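Home | Forums | Members | Print this thread | E-mail this thread | Search: enter keywords GO

Sheet-metal bins for block storage

Kurine_Stores, 10/12/2025
Members are asked to advise whether worn gray bins should be repainted. Stirnell quotes 40 per bin.

Galindo4
Repainting is recommended. Chipped paint should not remain in service.

Prevance_Desk
I must respectfully disagree. Our bins were repainted in May and were scuffed again within 2 weeks.
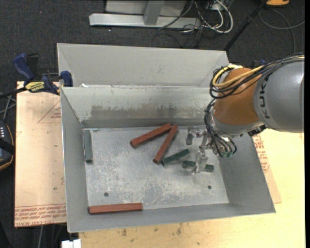 The floor may be left as bare metal. Only the back wall, where the paint is scraped, merits attention, and the red and green blocks should be removed first.

Galindo4
I maintain my recommendation with regard to the walls.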